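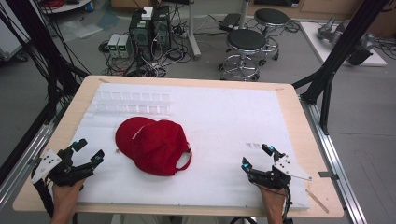 What is a minority administration?
A council (or government) run by a party that holds fewer than half the seats and has no formal coalition partner. Every vote has to be won from somewhere else.

Home Modules Local Politics Week notes Reading Contact

Local Politics, notes for the no overall control session
Evie Tindall
Saturday, June 27, 2020
Shares 30 Comments 2

Same case as last time, Dandbridge. Bring the seat table if you printed it. If not, the bits you need:

Council of 69 seats. Largest group the Yeoman list, 30 seats. So short of a majority, but well ahead of anyone else. The rest split between two national parties who dislike each other and a clump of independents, mostly from the Hamville end.

Three routes after a result like that:

Coalition. Written deal, seats in the cabinet shared out, joint programme. Slow to agree. Smaller partner usually gets blamed for things it voted for and gets no credit for the rest.

Confidence and supply. Looser. Partner backs the leader in a no confidence vote and backs the budget, everything else case by case. Term comes from Westminster, fits councils a bit awkwardly but people use it. Don't lose marks by writing "confidence and supply" when you mean "coalition". Happens every year.

Going it alone. No deal at all. What Dandbridge did.

Why would the others let them? Students always ask. Think about what each group wanted. The two national parties could only keep Yeoman out by working together, and neither could sell that to its own members. Independents wanted the Trekunden link road dropped, and Yeoman had already said it would drop it. So at the annual meeting most of the independents abstained and the leader got in on less than half the chamber.

NB abstaining is a choice, treat it as one. Essays which only count fors and againsts miss how most minority leaders get elected.

The budget is where it gets hard. A council has to set a lawful budget. It can't just not have one. This cuts both ways:
- pressure on the administration to give ground early
- pressure on the opposition too, as voting everything down starts to look reckless by the second meeting

In Dandbridge the first budget fell. Second version went through after a freeze on car park charges was added in. Small money, big headline. Declan Dunmore (then leading the independents) told the local paper it was "the only thing in the whole document my residents will notice". Good quote for the question on visible and invisible concessions.

Committees: seats are shared in proportion to group size, so a minority administration is a minority there as well. Scrutiny gets livelier. Papers come back with amendments. Officers find they are briefing four groups instead of one, which takes time and nobody budgets for it.

By-elections: one lost seat matters far more. The Hamville ward by-election was in August, decided by 152 votes, and it took Yeoman a seat further from half way. Nothing in law changed that night. But the independents asked for more afterwards and mostly got it. Compare this with a party holding a big majority, where the same reuslt is a bad evening and little else.

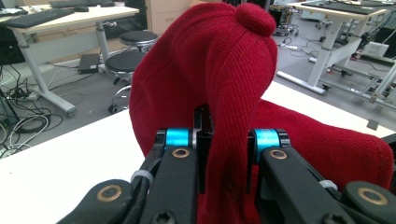
Arguments for and against

For. Decisions argued over in public and not in a group meeting behind a closed door. Backbenchers matter. Policies with no support outside the ruling group get dropped, sometimes a good thing.

Against. Long term planning suffers, anything that costs now and pays back later is very hard to pass. Voters can't tell who is responsible. Every group says the good bits were theirs. And a handful of members can hold out for ward favours, see car parks.

Careful with the word "unstable". Some minority councils run the full term with the same leader, some majority groups tear themselves apart in a year. If you use it, say unstable in what way: leader, policy or votes.

Seminar questions
1. Was it rational for the Dandbridge independents to abstain? What would you have asked for?
2. Who gained most from the failed first budget?
3. Should a council leader who loses a budget vote have to resign? Give a case for each side before you pick.

Reading is the same as the module list, chapter on hung councils, skip the bit on Scotland for now as we do it later. Short answers to question 1 by email before the seminar please, half a page is plenty.

Previous notes Next notes Back to top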